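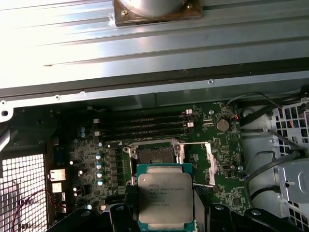 Fault record: CPU placement, Drosdale bench

Posted January 16, 2021

The Umow cell fits processors to refurbished workstations at our Drosdale site. In April it began setting parts down off-centre. Of 76 placements logged over the fault period, 4 ended with bent socket pins and a scrapped motherboard. A further 48 were stopped by the force limit before contact damage occurred. The remainder seated normally, which delayed the diagnosis.

Processor and socket. The part is a Xeon E5-1630V3, held between the two fingers with the load plate raised. Any sideways error at this stage is carried straight down into the pin field, and the socket gives no lead-in to correct it.

Clearances. The memory slots are empty. We fit modules after the processor, as the fingers need the room. The retention lever lies to the right of the socket and was checked as a possible collision point. No contact marks were found on any of the levers.

Cause. A finger mounting screw had worked loose on the Ghaffari gripper. Play at the fingertip varied with grip direction, so the routine calibration at the centre of travel passed each time. The controller logged code 607 (grip width deviation), but it was set as a warning and did not halt the cycle.

Corrective action. Both fingers were removed, cleaned and refitted with threadlocker. Code 607 now stops the cell. The Pornamgate line uses the same gripper and has had the same change. Screw torque is checked at the start of each shift and initialled on the cell sheet.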